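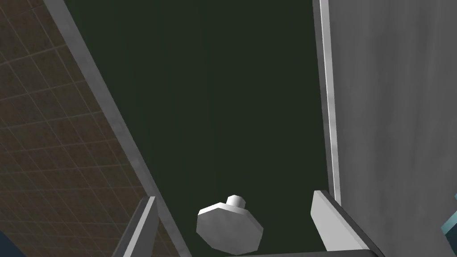 A simulated gripper with its fingers on either side of a white knob, from a computer-rendered scene.

Home robots still slow on cabinets and drawers, trial finds

A robot that can open a kitchen cabinet in a computer simulation will often fail at the same job in a real kitchen, according to results released in December by Stemell, a small company that tests household machines for manufacturers and insurers.

The company put three robot control systems through 1000 simulated attempts each at a set of ordinary kitchen chores, then ran a shorter series in a mock apartment with real fittings. The chores were opening a hinged door by its knob, pulling out a drawer, turning off a faucet, moving a mug from counter to shelf and wiping down a counter.

In simulation, the best of the three systems finished the door task in 34 seconds on average. In the mock apartment the same system took more than twice as long, and it gave up or had to be stopped in 240 of its real-world attempts across all five chores. Stemell did not publish a combined success rate, saying the chores were too different from one another to be added together.

"The knob is where most of it goes wrong," said Yung-ching Lau, who ran the trial. "A person puts a hand out without looking and the hand sorts it out. The machine has to decide where the knob is, how wide to open, when to close and which way the door will swing. If it is off by the width of a pencil on the first step, the rest is wasted."

Lau said knobs caused more trouble than bar handles. A bar gives the fingers a long edge to catch on, so a grasp that lands a little high or low may still hold. With a knob there is one spot to aim for, and a smooth cap can slip out as the door begins to turn on its hinges and the angle of the pull changes.

Drawers went better than doors. All three systems did well with drawers that ran straight on their slides, and two of them coped when testers loaded the drawer with flatware. The faucet fell in between. Wiping the counter looked like the easiest chore on the list, but the systems tended to miss strips near the wall and to push crumbs onto the floor.

Two of the systems came from outside firms, Dason and Neves. The third was put together by Stemell's own staff as a baseline. The company did not say which result belonged to which system, under an agreement signed before the trial. Dason said in a short statement that it was using the results to adjust how its software handles the first moment of contact. Neves said it would comment after its own review.

Simulation is the usual place to train such machines. Thousands of attempts can be run overnight, nothing gets broken, and the color of the wall, the size of the cabinet or the shape of a knob can be changed between one attempt and the next. The drawback is that simulated doors tend to behave. Real hinges stick, magnets hold longer than expected, and a cabinet that has been painted a few times may need a tug before it moves at all.

Stemell tried to narrow the gap by making the simulated doors worse. In the last part of the trial, testers added random stiffness to the hinges and small errors to the robot's estimate of where the knob was. Systems trained on the rougher version were slower in simulation but did better in the apartment, completing 40 more door openings than before over the same number of tries.

"We made practice harder and the real thing got a bit easier," Lau said. "It is still not something I would put in my mother's kitchen."

Safety was scored separately. No robot damaged a cabinet badly enough to need replacing, although two knobs came loose and one door was pulled out of line. Testers also noted how often a machine kept pulling after its grip had slipped. One system stopped almost at once. Another went through the whole opening motion with nothing in its fingers and reported the chore as done.

That last kind of error worries companies that want to use similar machines in stores and stockrooms, where a worker may not be watching. Cloline, which runs a chain of housewares shops, had been considering a robot to restock low cabinets after closing. The company said it had put the plan on hold and would keep the work with its evening staff for the coming year.

Price remains another obstacle. None of the systems in the trial is on sale to households, and the arms used in the mock apartment were lab models that need a trained operator nearby. Stemell said it expects the first paying customers to be care homes and short-stay apartment operators, who have many identical kitchens and could have the machines set up once for all of them.

The company plans a second round next spring with a longer list of chores, including loading a dishwasher and taking out a trash bag. Doors will stay on the list. Lau said the team will use a wider range of knobs, some of them worn or slightly loose, and will require each system to check that a door has opened before moving on to the next chore.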